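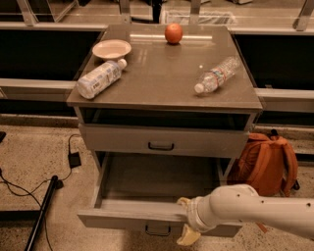

**How do you sleep during the day when you work nights?**

Make the bedroom as dark as you can, keep it cool, and go to bed at the same time after every shift. Give it a couple of weeks before you decide it isn't working.

---

**The long version of my question** (posted by Kerstin Holmgren)

OK so I know this gets asked a lot, and I did read the older threads, but most of them are from people doing one or two nights a month. I started on permanent nights in December at the bakery plant out by Jundstead. I get home at 7:30, I'm wiped out, I fall asleep like a rock, and then at 11 on the dot I'm wide awake staring at the ceiling. I'm 34, no kids, so it isn't like there's anyone jumping on me!

Things I've tried so far: earplugs (they fall out), a sleep mask (I wake up and it's on the floor), no coffee after 3 a.m., a hot bath when I get in. My mother says warm milk. My sister says to quit. The days off are the worst part, because I want to see people, so I flip back to normal hours and then Monday is a disaster all over again.

Has anybody lasted years on this schedule, and if so what are you doing that I'm not? Also is there any point spending real money on curtains?

---

**Po-yen Tai** wrote:

Curtains YES. I put it off for ages, and I wish I had just bought them. Mine were $162 for two windows with the side tracks, which hurt, but the light was coming in around the edges of the cheap ones and that was what kept waking me. If you rent, aluminum foil and painter's tape will do the job and it looks awful and you won't care.

Also 11:00 could be noise. Does your mail come then? Garbage truck? I was waking up to the neighbor's screen door every day and had no clue until I took a day off and sat there and listened for it. Now I run a box fan all year, a Wuder one, nothing special, it's just loud. In winter I point it at the wall.

---

**Mehrangiz Hashemi** wrote:

I've done nights for 14 years, first in a laundry and now on a hospital switchboard, so let me have a go at this.

Your biggest problem is the days off. I know, I know, everyone wants to have a life. What worked for me is going halfway. On my nights off I stay up until 3 or so and sleep until 11, and then I have the whole afternoon and evening for people. It means I miss breakfast with my friends and I've missed some church too, but I get dinners, movies, all that. Then when I go back on, I only have to shift by a few hours and it doesn't wreck me.

The drive home matters too. I wear sunglasses from the moment I leave the building, even when it's cloudy (yes, people look). If you're nodding off at the wheel, please pull over, or get a ride. I don't mess around with that one.

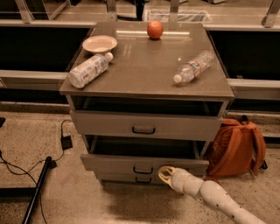 And skip the errands on the way. I used to think, well, I'm up, the store is open, let me just grab a few things, and by the time I got to bed it was 10 and the sun was blasting and I'd caught my second wind. Groceries are for the afternoon. Same goes for the phone. I unplug it and my family knows to call after four. My son Sebastian forgot exactly once.

Bath is fine but make it warm, and have it a bit before bed. A really hot one leaves me too heated up to drop off.
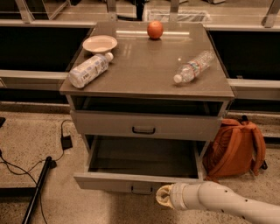
When you do wake up at 11, try not to get out of bed right away, and don't look at the clock. Turn it to the wall. For me half of it was getting up for a drink, then seeing daylight in the kitchen, then noticing the dishes, and that was the end of sleep. So keep what you need within reach: bottled water lying on its side with the cap on, and a piece of fruit to go with it, right there on top of the nightstand. A few sips, a few bites if your stomach is growling, and roll back over. If you're still awake after what feels like a long time, go sit somewhere dim and do something boring until you're sleepy again. I fold socks.

If you've given all this a fair try and you're still getting three and a half hours, talk to your doctor. There are people who never adjust to nights, and it's no failing on your part.

---

**Pouran Alipour** wrote:

Agree about the curtains. My husband works nights and he just sleeps in the basement. Do you have a basement?

---

**Kerstin Holmgren** wrote:

No basement, second floor apartment :( but I went and did the foil thing on one window and slept until 1:15!! Doing the other one tomorrow. And it IS the garbage truck, at least on Thursdays. Mehrangiz, I'm going to try the halfway thing this weekend, thank you. Which sunglasses do you wear, just regular ones or the wraparound kind?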